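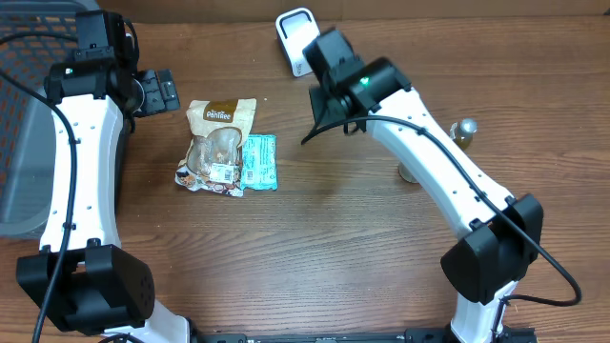 What does a "best by" date on a package tell you?

It tells you how long the maker expects the food to taste the way the maker wants it to taste, provided the package stays closed and is stored as directed.

Chapter 6
Dates on Packages

Most people read a date label as a warning. Milk that was fine on Tuesday night is poured down the sink on Wednesday morning, and the only thing that has changed is the calendar. This chapter asks where those dates come from, who picks them, and how much trust they deserve. Readers who finished Chapter 5 will remember how loosely the word "natural" is used on the front of a box. The back of the box is better, but it still needs a careful reader.

Start with the wording. "Best by," "best if used by," "sell by," "use by," and "freeze by" are different phrases, and shoppers tend to treat them as one. A "sell by" date is a note to the store about stock. A "freeze by" date is advice about quality. In the United States, infant formula is the main product for which federal rules require a date. For most other foods the maker decides whether to print one and has a good deal of freedom in choosing it. States add rules of their own, and these do not agree with one another. A carton can need a date on one side of a state line and go without on the other.

Now consider how a maker might settle on a number. Suppose a company called Vosico sells salted crackers. It stores sealed packs on a shelf, opens a few each week, and asks a tasting panel to score them. After 70 days the scores begin to slip. The company could print a date 70 days out. It could also pick 40, and there are ordinary business reasons to do so. An early date protects the brand from a customer who keeps the crackers next to the stove. It also moves old packs out of the cupboard and new ones into the shopping cart. We can't tell from the label which reason carried the most weight, and we should be slow to assume the kindest one.

We should be just as slow to assume the worst. It is popular to say that date labels are a trick to make people buy more food, and the evidence usually offered for this is thin. A short date costs the maker something too. Stores return unsold stock or demand a discount on it, and a product that is always being marked down looks like a poor one. Anyone who claims to know that the whole system is a swindle ought to be asked how they know.

The same caution applies to figures about waste. You will meet confident statements about the share of food thrown away because of dates. Before you repeat one, look at how it was gathered. Did someone go through the trash, or did someone mail out a survey? People are bad at remembering what they threw out, and worse at remembering why. A person who let the salad rot may well tell a survey that it "expired."

Then there is the package itself. A date assumes a seal. Once a bag of chips is open, air and moisture get in, and the printed day has little more to say. Jars of sauce often carry a second instruction, such as "use within 6 days of opening," and this is the line people skip. It may matter more than the large date on the lid — the one they do read. Temperature matters as well. A date on chilled food assumes a cold refrigerator, and many people have never put a thermometer in theirs.

Can you simply trust your nose? Partly. Smell and taste are fair guides to staleness and to some kinds of spoilage. They are poor guides to the germs that cause the worst illness, several of which leave no odor at all. "If it smells fine, it is fine" is no better a rule than "if the date has passed, it is dangerous." Each is comfortable because it saves the trouble of thinking about the food in question. Dry pasta and sliced turkey do not go bad in the same way, and a rule that treats them alike is bound to fail on one of them.

The sections that follow take up these problems in order. Section 6.1 covers the wording on labels. Section 6.2 compares two imaginary-sounding but quite typical test plans, the Hakala plan and the Zeter plan, and shows how the same yogurt can come out with dates over 2 weeks apart. The last section deals with storage at home.

Before you go on

Pick a packaged food in your kitchen that carries a date. Copy the exact words printed beside it, along with any storage advice. Write down what you think the maker is promising, and then what the maker has left out. Keep the page, as you will need it for the exercise at the end of Section 6.1.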